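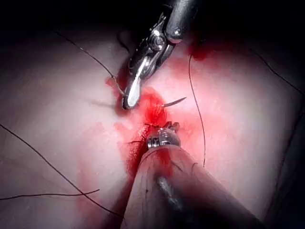
Flow Cytometry Core: Frequently Asked Questions

Kusville Transplant Immunology, Kemeys Building, Room 11

Last updated Mar 14, 2024

Hi, I'm Lowri Rowlands and I run the flow core. I wrote this page because I kept typing the same emails over and over, and my wrists asked me to stop. Please read the part that applies to you before you book. If you still have a question after that, write to me, I really don't mind!

GETTING STARTED

I've never used a cytometer. Can I still use the core?

Yes, please do! Most people who come to us have stained maybe one plate of cells in their lives, and a good few have stained none. You'll do the building safety course first (online, a bit dull, keep the certificate), then a planning chat with me, then two training sessions on the analyzer. After that you get your own login and you can run by yourself during the day. Evening access comes later, once I've seen you start up and shut down without me hovering.

What's the planning chat for?

It's where I stop you from spending your whole antibody budget on the wrong colors. Bring a list of what you want to measure, what cells you expect to have and how many, and any antibodies already sitting in your freezer box or fridge. (If they've been in the freezer, bring that up early. Most fluorescent conjugates don't like being frozen, and tandem dyes like it even less.) It takes under an hour and there's no charge.

Who else might I meet down here?

Yannick Texier runs the sorter and is the person to ask about anything that needs to come out the other end alive. Mali Beddoe handles billing and accounts. Eluned Bevan looks after the mouse transplant samples from the surgical group and knows more about getting lymphocytes out of a graft than I ever will.

BOOKING AND FEES

How do I book?

Through Stistel, the same system you use for the microscopes. Pick "Surnorex analyzer" or "Sorter, assisted." If you can't see either one, your account hasn't been linked to your lab's fund yet, so email Mali with your fund number and your PI's name.

How far ahead can I book?

The analyzer opens 168 hours ahead, so one week to the hour. People ask why it's such an odd number and that's just how Stistel shows it. The sorter is different. Yannick keeps that calendar by hand and you'll want to talk to him as soon as you have a surgery date, even a shaky one.

My transplant got moved. What happens to my slot?

Cancel at least 24 hours before and you won't be billed. Inside that window you pay for the first hour unless somebody else grabs the time, and they often do. I know grafts don't follow a calendar and recipients get sick on weekends. If an animal had to be taken down early, tell me and we'll squeeze you in somewhere. I keep a short gap at the end of most afternoons for this sort of thing, though please don't treat it as a regular booking.

Am I billed for what I book or what I use?

Whichever is longer. So if you've booked four hours and finish in two, go into Stistel and give the rest back before you leave.

Can I pay out of a pilot grant?

Usually. Ask Mali first. Some of the pilot awards close their books in October and anything you run after that has to go someplace else.

SAMPLES

What state should my cells be in?

Single cells, filtered, and cold unless your protocol says otherwise. Run everything through a 40 micron strainer right before you load, even if you strained it this morning. Cells clump while you're at lunch. Lung and kidney digests are the worst for this because of all the debris and the DNA that leaks out of dead cells, and a little DNase in the buffer helps a lot.

One more thing on buffer. If you use DNase, it needs magnesium to work, so don't put it in a buffer full of EDTA and then wonder why your tube still looks like egg drop soup. I've done it, I was tired, I lost a day.

How many cells do I need?

It depends on how rare your favorite cell is. Work backward: decide how many events you want in your smallest gate, then figure out what fraction of the sample that population is likely to be, then allow for losses in washing (they're bigger than you think). For regulatory T cells out of a blood draw you can run short very quickly, especially once you split by memory markers. If the numbers look bad on paper they'll look worse on the machine, so let's talk about pooling or dropping a marker before you start.

Do you take human samples?

Yes, blood and biopsy material both, under the approved protocols for your study. I need a copy of your approval on file and every tube needs a code in place of a name. Please, please don't bring me a tube with a patient's name on it. I'll have to send you right back upstairs.

Fixed or live?

Fixed if you can, for the analyzer. Anything human that's unfixed has to be arranged with me ahead of time. The sorter is mostly live work, and Yannick will go through the aerosol rules with you. If you're fixing, remember that some tandem dyes break down in fixative, and that your compensation controls should get the same treatment as your samples.

Can I leave fixed samples overnight?

Mostly fine, in the dark, in the fridge, in buffer and not still sitting in the fixative. Two nights starts to make me nervous. Put your initials and the date on the foil. Mystery foil gets thrown out on Fridays.

PANELS AND CONTROLS

How many colors can I use?

More than you should! The Surnorex will take a big panel, and every new user wants to fill it. I'd start with whatever answers your main question plus a viability dye, get that working, and then add. Your brightest dyes go on your dimmest markers. CD4 will show up on nearly anything, so don't waste a bright one there. Cytokines and some of the costimulatory molecules need all the help you can give them.

Do I really need a viability dye?

Yes. Dead cells grab antibodies they have no business grabbing, and cells out of a rejecting graft include a lot of dead ones. I've watched a lovely "new population" vanish the minute we gated on live cells. If you're fixing, use one of the amine-reactive dyes, as the plain DNA dyes won't hold up for that.

What controls should I bring?

An unstained sample of the same tissue, a single stain for every color (beads are okay for most of them, but use cells for the viability dye), and FMO controls for anything where positive and negative smear into each other. FMO means "fluorescence minus one," so it's the full panel with one color left out. Bring something biological too, if you have it: naive spleen, or a syngeneic graft next to your allogeneic one. It's hard to call a shift in activation markers without one.

My Foxp3 stain looks terrible. Help?

Join the club. Check that you used a kit meant for nuclear proteins, since a gentle cytokine permeabilization often won't get you into the nucleus. Check that you made the buffer fresh. Check that your surface markers survive the fix, and if they don't, try a different clone. Then come see me with your files, because half the time the stain is fine and the gate is wrong.

Can I tell donor cells from recipient cells?

Often, yes, and it's one of my favorite things to help with. In mice it depends on the strains. A congenic marker like CD45.1 against CD45.2 is the easy way, and for mismatched strains you can stain for MHC class I. In people we need to know the donor and recipient HLA types and hope there's a mismatch that has a decent antibody. Not every pair has one. Tell me the types first and I'll look through what we have on the shelf.

DATA

Where do my files go?

Onto the core server in a folder with your lab's name. Copy them off the same day. I clear the machine itself every so often, and I give a warning, and somebody always misses the warning.

Will you do my analysis?

I'll sit with you and get you going, and I'll look over your gates any time. I won't do the whole thing for you unless we've agreed on it up front, in which case it's billed by the hour. It's your experiment and you should know where every gate came from before a reviewer asks.

What should I write in my methods section?

The instrument, the software version, every antibody with its clone, your gating order, and how you handled dead cells and doublets. I have a paragraph you can borrow. Please thank the core in the acknowledgments too, as we list those papers when we ask for money.

WHEN THINGS GO WRONG

The machine is beeping. What do I do?

Look at the fluid tanks first. It's the waste tank most of the time. If the event rate has dropped to nothing, you've probably got a clog, so take your tube off, run cleaner, then water, and try again. If that doesn't clear it, stop and call me. Don't take any covers off.

I think I broke something.

Tell me right away and I won't be mad. I broke the sample line myself in my first month! What does make me grumpy is finding out from the next user.

Can I get trained on the sorter too?

Not at the moment. We had more than 40 requests last year and there's one Yannick. He's working on a short course for people who already run the analyzer a lot, and I'll put the dates on the Stistel front page when he has them.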